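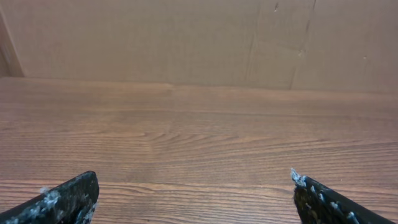

How long should you keep the cardboard box something came in?

Until the return window closes, and after that only if you have a definite use for it.

That is the rule I settled on in September, after I cleared out the hall closet and the space behind the bedroom door. I had been keeping boxes for years. The one from the Farkex heater was there, and the heater died two winters ago. There was a long flat one from a set of Coltstead shelves that I left behind when I moved out of the place on Cilcombe Road. I moved the box and left the shelves.

My reasoning had always been that I might need to move again, or mail something. I have mailed seven packages since I moved here – I looked up the receipts – and for most of them I bought a padded envelope at the post office because my boxes were the wrong size.

So I got everything out and broke it down on the living room floor over an evening. I used a utility knife with a new blade. Cut the tape first, along the seam, then open the bottom flaps and press the box flat. If you want single panels, slice down the corners from the inside, where the fold already is. Old creases don't matter for most things. A panel that has been folded will bend there again, so for anything that has to stand up I cut around the crease or tape a strip across the back.

Double-wall is worth keeping over single-wall if you are keeping any. Look at the cut edge and you will see two rows of waves in place of one. It takes longer to cut and it is hard on the wrist. The Lauritsen desk came in double-wall and I kept both of the big sides.

What I use panels for now:

Under the car when I change the oil. One big piece, thrown out after.

On top of the table when I'm gluing or painting. I ruined the finish on my last table with wood glue and I don't want to do it again.

Behind the table as a backstop when I spray or sand small parts. It keeps the wall clean, mostly. I lean it against something heavy or it slides forward.

In the garden bed over the winter, with the tape pulled off. Elínborg Bjarnason, who has the plot next to mine, puts hers down in two layers and wets it before the leaves go on top. I did one layer last year and the grass came through at the joints, so I'll overlap it more.

The rest went to recycling. Our drop-off takes flattened cardboard only, no wax coating and nothing soaked in grease. They don't mind a bit of tape. I made two trips with the back seats down.

Ívar asked if I could have sold the boxes. There are people who list used moving boxes online, and I did look. The one lot near me was $89 for more boxes than I had, in better shape than mine, and it had been up since spring. I gave a few of the medium ones to a neighbor who was packing up her mother's kitchen.

The panels I kept are standing on edge between the washer and the wall. The limit is what fits in that gap. When a new one goes in, an old one comes out, and the beat-up ones go to the garden first.

I still have the box for the good camera lens. I'm keeping that one.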